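Bretley, Monday

SKUDUMWOOD BRINGS ITS TABLE SORTING DAY BACK TO BRETLEY, AND THE STRAWBERRY CLOTH IS COMING TOO

Hi, everybody! I run Skudumwood, the small kitchenware swap on the Rewi side of Bretley, and I'm so happy to say that our sorting day is on again this May. Doors open at 10 a.m. and we'll keep going until the last fork has a home (or until I get hungry, whichever comes first).

If you missed it last spring, it works like this. You bring the drawer. You know the one, where the chopsticks slide under the spoons and the peeler jams the whole thing shut every time you try to open it. You tip it out on one of our tables, you put back what you use, and the rest goes in the swap. We had 308 pieces change hands last time, and I went home with a ladle I love more than is reasonable.

We've got room for 30 drawers this year, which is five more than last time, because the hall in Bretley is letting us use the side room as well. Every table gets a cloth. I won't use bare tables for this, the noise of 200 spoons on a hard top is awful and I had a headache for two days after we tried it. So I dug out all my old printed cloths, and the strawberry one is still my favorite, creases and all. I keep meaning to iron it!
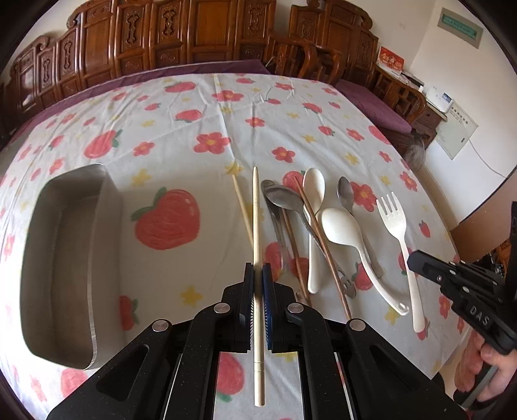

Chopsticks, utensils and a metal container on the strawberry tablecloth.

People always ask me about containers, so let me get that out of the way. Bring something flat-bottomed and long enough for a chopstick to lie down in. Metal is great, a bread pan is fine, and I've seen a shoebox do the job very nicely. Skip anything with a lid, you'll only lose the lid. If you don't have a container, Stirkus, our little storage stall, will have a pile by the door and you can take one for free while they last.

Chopsticks get their own table this time. So many of you turned up with singles last year, plain wooden ones and painted ones and ones with little rings around the thick end, and we spent half the afternoon matching them across the room. Now all the singles go in one place, and if you find a mate for yours you can take the pair home. Leftover singles are going to the Rewi garden plot, where they make very good seedling stakes.

A few things I can't take: electric gadgets, chipped glass, and big knives. Small table knives are okay if you wrap them in a dish towel. Please wash everything before you come, and dry it too, my poor tablecloths will thank you.

Entry is $5 a drawer, swapping is free, and there's coffee and strawberry cake in the side room. Kids are welcome and are usually faster at matching than the rest of us. To save a table, leave your name at the Skudumwood counter or slip a note under the door if we're closed. Parking is behind the hall, and the step at the back entrance is a high one, so come in by the front if you're carrying a heavy drawer.

Press are welcome any time before noon. Ask for me at the chopstick table.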